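Drollow open day at Lernadport, anyone else go?

tinbench
Posted 9/11/18
Got in right at 10 and went straight to the robot arm demo, so glad I did!
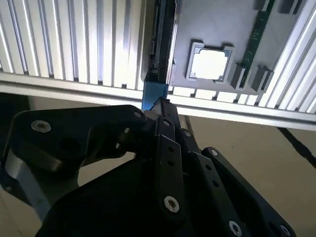 Gripper at the blue piece, circuit board strip off to the right

I stayed for 2 full runs (my feet hurt) and would've watched more.

yensuk_fan
Ok but it was SO slow. I could do that by hand and still make lunch.

tinbench
Sure, now do it 3000 times lol

moxiegal
Kinda with yensuk_fan, the Sukalon demo in January moved way quicker. Parking was free too, I paid 10 bucks at this one

tinbench
Ouch, I took the bus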